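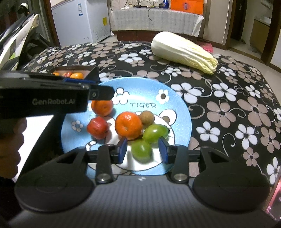

Fruit plate, flowered tablecloth, Thursday.

I have been a member of the Cluliden bottle club for long enough that I should know better, and every July when the renewal notice lands I sit down and ask myself what I'm paying for. This year the notice came with a brochure. Heavy paper, lots of sky. And on page two, in a box of its own, the news that Cluliden's cider and perry are now made from fruit grown under the Fekimix program.

I'd never heard of Fekimix. I suspect you haven't either. The brochure says it is "a whole-orchard approach to living soil," and then it moves on to the tasting room hours.

So I went looking. The Fekimix website has a video of a hand letting dirt fall through its fingers, a page of member logos, and a document called Principles. The principles are fine. Members "strive to" reduce spraying. Members "are encouraged to" plant cover between the rows. Members "take a long view" of water. I read the whole thing twice with a pencil and couldn't find one sentence that a grower could break. There's no list of what you can't spray. There's no mention of who comes out to look, or how often, or what happens to you if they don't like what they see.

I wrote to ask. I got a pleasant reply that pointed me to the Principles.

Now, I like Cluliden. I want to be clear on that, because the last time I complained on here (the cork business) I got emails. I like their dry cider very much and I like their perry on a good year. The people pouring have always been nice to me. My problem is with the sticker, and with what the sticker seems to have done to the price. The standard bottle went from 40 to 50 dollars between last summer's list and this one. Full membership is 589 for the year, shipping extra. I'm old enough to remember when a bottle of cider cost what a bottle of cider costs.

Maybe the fruit costs more to grow now. It could! Mowing instead of spraying takes labor, and labor is expensive, and if somebody at Cluliden had written me two paragraphs explaining that, with a few numbers in it, I'd have grumbled and paid. What I got was sky.

I drove out to Hineddale to see for myself, which my wife considered a poor use of a day off. It's a pretty valley. The road comes in over the ridge and drops down past the packing sheds, and the Cluliden blocks are on the left, on the slope, with the Fekimix sign wired to the fence. I parked on the gravel and walked the public side of the fence for a good while. There was grass between the rows. There was also grass between the rows of the place across the road, which has no sign at all and sells its fruit out of a shed with an honor box. I bought a bag of early peaches there. They were excellent and came with no principles.

At the tasting room I asked which blocks were in the program. All of them, I was told. I asked what had changed when they joined. The young man behind the counter thought about it and said they'd always farmed this way, really, and the program was a recognition of that. He meant it as a good answer. But if nothing changed in the orchard, then what exactly am I paying the extra for? He didn't know, and to be fair to him it isn't his department.

They had the new releases open, so here are my notes, for anyone who still reads this blog for the drinks.

The dry cider: clean, sharp, a bit thinner than last year's. Good with salty food. I would not have guessed the price.

The perry: this is the one I'd go back for. Soft, a touch of honey, longer finish than I expected. It needs to be properly cold.

The Tejada blend: named for the upper block, where the oldest trees are supposed to be. The label says you can taste "the mineral memory of the hillside." I tasted apples and a fair amount of oak. It was the most expensive thing on the counter and I left half of it.

I don't believe I can taste soil health. I've read plenty of people who say they can, and I've sat next to a few of them at dinners, and I've never seen one do it with the label covered. Good farming is worth doing for the creek and for the people working in the rows, and I'd happily pay for that if I could find out whether it was happening. A program with real rules and a real inspector would tell me. They do exist, and the growers I know who are in one complain constantly about the paperwork, which I find reassuring.

What I did in the end was drop to the small membership, which is 14 bottles a year and lets you choose, and I'll be choosing perry. I also sent Cluliden a short letter with four questions in it: what do you spray, when did you last stop spraying something, who checks, and can I read the report. I kept it polite. If they answer I'll post it in full — every word, even if it makes me look like a crank.

Comments are open, though I'd ask that the gentleman who keeps posting about moon phases please start his own page. If anyone has bought from another Fekimix grower and managed to get a straight answer, I'd like to hear what you asked and who you asked.

The peaches are gone, by the way. I should have bought two bags.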